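Starnach workshop puts hand-held grippers through their paces

The long-running gripper comparison at the Starnach workshop has moved out of the lab and into an ordinary kitchen this November, and by all accounts the change of air has done everybody good. For most of the fall the group had been working with foam blocks and machined cylinders, which are wonderfully easy to measure and (as project lead Frøydis Solberg cheerfully admits) a little dull after the first afternoon.

"We had lovely curves for the foam blocks," Solberg told us over coffee. "Then Edivaldo asked what they told us about a bag of chips, and we all looked at our shoes."

So the team drew up a new plan, built on the kind of small, awkward things that people pick up all day without giving them a thought. Each operator works through 40 grasps in a sitting, holding a gripper in each hand, and the full round comes to 200 grasps for every finger pad under test. There are two pads in the running at the moment: a smooth one, which the group has used since the project began, and a ridged one that Edivaldo Furtado has been arguing for since spring – patiently, his colleagues say, but often. 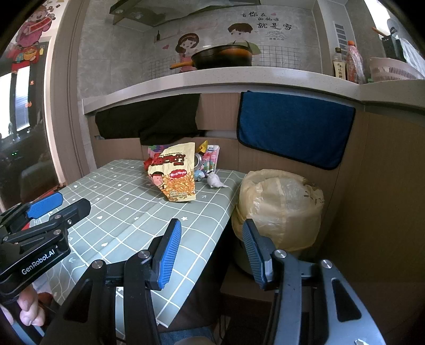
Furtado's main interest is soft packaging, and he will talk about it for as long as you care to listen. A sealed snack bag is a pillow of air with a slippery skin, he explains, and the fingers have to press hard enough to hold the skin but gently enough to leave whatever is inside in one piece. The blue ridged pads are meant to help with that by catching the little folds that form as the bag gives way. The yellow bag of fried snack sticks near the far side of the green checked tablecloth is just his sort of challenge, and with packets and a can standing close behind it, the operator also has to think about where the fingertips will end up. Cans are easier to hold and harder to approach, in his view, and he would like to see them scored on a separate sheet.

Hedvig Boström, who looks after the scoring, is not so sure about a separate sheet. She already marks every grasp on three points: whether the object left the table, whether it stayed level, and whether it was set down where the operator meant to put it. The sheets go into Tistix, the logging tool the group wrote for itself last year, and she would rather keep things simple until the first full round is in. (She did agree to an extra column for crushed corners, after what we gather was a fairly lively lunch.)

Operators are asked to stop after two sittings in a day, however well things are going. Signe Myklebust, the newest member of the group, did her first ones last month and was surprised by how much her wrists had to learn. "You want to turn your hand the way you always do," she said, "and then you remember how long the fingers are!"

The results will be shared at an open evening at the Lutano building, with doors at 8. Visitors are welcome to try the grippers for themselves, and Holger Lie will be on hand to help with straps and settings. Anyone hoping to bring an object of their own is asked to let him know beforehand, and to leave eggs at home.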